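3.2 Desk contents and the placing of drinks

The second part of the survey dealt with what people keep on the desk surface itself, as opposed to drawers and shelves. Desks at the Preltwood site were recorded during working hours in March, with no request to tidy beforehand. Items were sorted into five groups: work equipment, personal electronics, food and drink, plants, and other. The last group took in clothing, bags and packaging. Containers were coded by whether they were open or closed, as this bears directly on the risk of a spill. The coding was done by the first author and checked by Shamim Ansari, who had not been present at the site.

Food and drink formed the group that was hardest to code. A single desk often held more than one drinks container, and these differed in height, stability and the kind of lid. A bottle with its cap on was coded as closed. A cup with a domed lid and a straw was coded as partly open – it will leak if knocked over, but slowly. A cup without a lid was coded as open whatever its contents. Where water was being poured, the receiving cup was taken as the reference point and the distance to the nearest piece of electronic equipment was noted, measured from rim to casing.

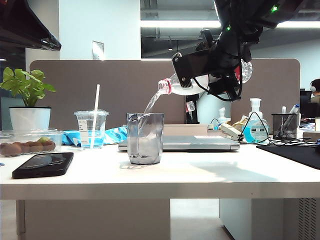 Figure 5. Water poured from a plastic bottle into a grey translucent cup in front of a closed laptop. A lidded drink cup with a straw, a container of fruit and a smartphone share the left part of the desk.

3.3 Distance between open cups and equipment

The arrangement in Figure 5 was coded as 'near', the closest of the three distance bands. The cup stands just in front of the laptop, and the laptop is shut, so the keyboard is covered. We treated closed and open laptops separately for this reason. A shut lid gives some protection against splashes from above, but none against water spreading across the desk and reaching the underside of the casing.

Tall, tapered cups need further comment. Their narrow base makes them easier to tip than a mug of the same volume, and the effect is greatest when the cup is nearly full. Fill level was therefore recorded as shallow, half or full at the moment of observation. It was not used to estimate how much had been drunk, which would have needed repeated visits.

The bands were set after a pilot at the Drirby office, where up to 30 desks were visited. Uzma Ghauri suggested at that stage that phones should be coded apart from laptops – they are moved far more often, and their position at any one moment says little about habit. This was adopted. Phones lying on the desk were noted as present, but were left out of the distance measure. Plants in pots were retained as a separate group, as watering brings liquid to the desk by another route.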